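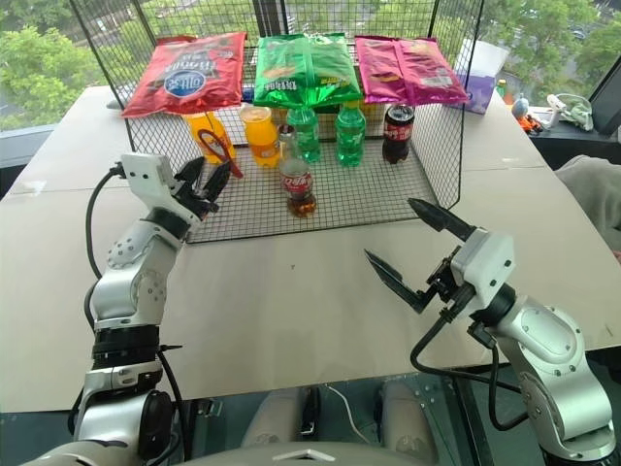 Expositor de mesa em malha de arame preta, com pacotes de salgadinhos na parte de cima e garrafas de refrigerante no piso.

Expositor Muvov: ficha do conjunto de dados

Versão 2, revista em 25 de janeiro. Primeira versão publicada em maio.

Resumo

O conjunto reúne 1.603 registros sobre a arrumação de bebidas e salgadinhos em pequenos expositores de balcão. Cada registro corresponde a um estado do expositor e traz a lista de itens, a posição de cada um e o vizinho imediato à esquerda e à direita. As sessões ocorreram em duas salas, Turnusville e Usitz, com o mesmo modelo de rack.

Organização do expositor

O rack é dividido em três zonas:

superior: pacotes de salgadinhos, deitados lado a lado
fundo: garrafas plásticas em fila, agrupadas por sabor
frente: garrafa avulsa, fora da fila

A ordem de referência da fila do fundo, da esquerda para a direita, é laranja, laranja, verde, verde, cola. A zona da frente aceita um único item por registro. Pacotes podem se sobrepor; nesse caso o campo sobreposicao recebe o código do pacote que fica por cima.

Campos

id_registro: inteiro, sequencial
sala: TUR ou USI
zona: superior, fundo, frente
categoria: garrafa_plastica, garrafa_vidro, pacote, acessorio
cor_dominante: vocabulário fechado de 14 termos
orientacao: normal, invertida, inclinada
sobreposicao: código do item ou vazio
observacao: texto livre

O vocabulário de cores refere-se à embalagem no caso dos pacotes e ao líquido ou ao plástico no caso das garrafas. Vermelho e magenta são termos distintos. A cor da tampa não é registrada.
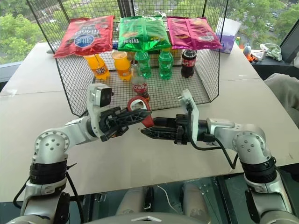
O abridor de garrafas conta como item do expositor?
Conta apenas quando está apoiado ou pendurado no rack. Fora dele, é anotado em observacao e não entra na lista de posições.

Critérios de anotação

Orientação invertida aplica-se quando o texto principal da embalagem fica de cabeça para baixo para quem olha de frente. Itens parcialmente encobertos são anotados se a categoria puder ser determinada. Caixas de papelão no interior do rack não recebem categoria e são citadas em observacao. Marcas comerciais não fazem parte do esquema.

Limitações conhecidas

A distinção entre garrafa de vidro e garrafa plástica foi feita visualmente, e 16 registros permanecem com categoria em disputa (campo observacao = "rever"). A sala de Usitz tem menos registros com pacotes sobrepostos. O volume das garrafas não foi medido.

Arquivos

registros.csv
vocabulario_cores.csv
esquema_zonas.txt
alteracoes.txt

Alterações na versão 2

Campo sobreposicao adicionado. Categoria acessorio separada de outros. Códigos de sala unificados com os do projeto Xolalpa, que usa o mesmo esquema de zonas.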